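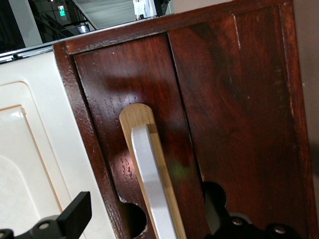 What happens to a mod when the game underneath it updates?
Usually it breaks. The mod was written against a particular version of the game's code, and when that code moves, the mod goes on politely asking for things that have been renamed or thrown out. Sometimes you get a crash. If you are unlucky you get no crash and a save file full of holes.

GAME MODDING, SESSION 4
Mavis Mahmoud
6 November 2013

Read before lab. I can tell when you haven't, and so can your save files.

1. Load order
Westano, the sandbox game we use in lab, loads mods from top to bottom. If two mods change the same block, the lower one wins and the upper one is not informed. Last term a student spent 3 hours hunting a bug in her furnace code. Her furnace code was fine. She had Tillman installed underneath it, and Tillman replaces every furnace in the game with its own, which smelts sand and very little else.

2. IDs
Every block has an ID number. The base game keeps the low ones. Our class range starts at 2,278, and each of you gets 20 from there, in the order on the sign-up sheet. Stay in your own range. Last August two people shared an ID between a door and a lava source – the house lasted as long as you would expect.

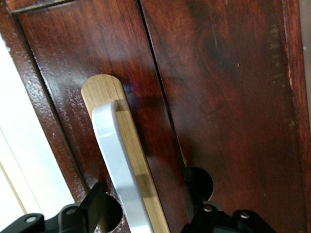 Fig. 1. Cabinet doors, varnished wood.

3. Textures
A block texture is a small square that gets repeated until the player stops noticing it. Wood is a good first exercise, as grain has a direction and you will get it wrong. Put your tile next to itself on all sides before you load it. If you see stripes, so will everyone else. Leave highlights out of the tile and let the game do its own lighting.

4. Conflicts
Trurel is the loader on the lab machines. It writes a log, and the log is long and rude, but the first error in it is normally the real one. The other four hundred lines are that error's relatives. Read from the top.

For next week
Make one block with a texture of your own and get it to load beside the Sesville map pack with no errors. Hand in the mod folder and the log. Do not hand in a screenshot of the log. Do not edit the log – it has a style, and yours is different.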